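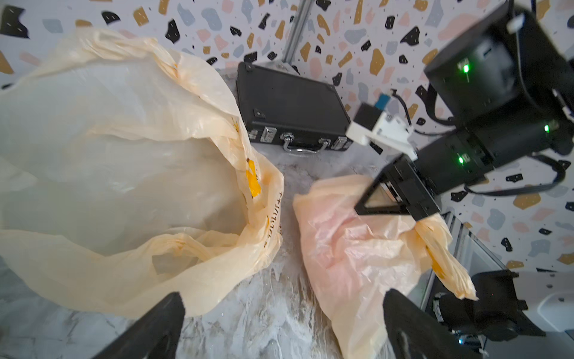

*Two-arm bench with plastic carrier bags, seen from a wrist camera.*

The **Plirton bag trials** were a set of gripper comparisons run by Jarance, a small automation workshop, using thin plastic carrier bags as the test material. They set two-finger grippers and wrist cameras against a task with a poor record in robotics: picking up, opening and stuffing soft film that changes shape whenever it is touched. The results are often quoted in favour of cheap parallel grippers. How far they support that claim is open to doubt.

## Background

Carrier bags are hard to handle by machine. The film is thin, it folds over itself and it lets light through, so a camera may have trouble telling one layer from the next. Suction cups were left out of the trials at an early stage. The supplier, Flosell, had described its fingers as suitable for "all household plastics", a phrase that was never defined and was later dropped from its catalogue.

## Method

Both arms worked over a marble-patterned tabletop and were driven by an operator through a Vitale controller. Each finger set was given 28 attempts, split between lifting a bag and pushing one bag inside another. An attempt was scored as a pass if the bag stayed held for six seconds. The rule says nothing about how many layers were caught, or whether the film tore.

Finger shape was the main thing being compared. Black fingers with a tan inner pad were tried against plain ones, though the pads were replaced partway through and the two batches were scored together.

## Wrist camera views

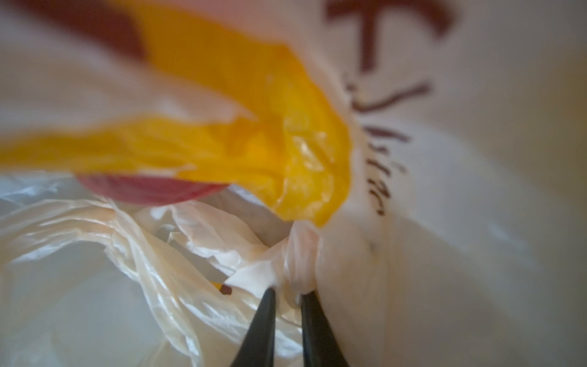
*Wrist camera view into a filled carrier bag, with the fingertips at bottom centre.*

Close to the film, the wrist camera loses much of its value. Focus is soft, pale layers run into one another, and only strong colour or print gives the operator something to steer by. Jarance's report calls this view "sufficient for reliable grasping". It offers no run without the wrist camera to compare against, so the camera's share of the result is unknown.

## Results and criticism

The report, dated 23/08/2019, gave the padded fingers a clear lead. Zarmeena Marwat, who reviewed the logs that September, found 13 attempts in which the operator had nudged the bag into a better position first. With those removed, the lead shrank to a level she considered too small to mean much. She also noted that one operator had done all the runs, and had likely got better at them along the way.

Jarance has said a longer series of 300 attempts would settle the matter. No such series has been published.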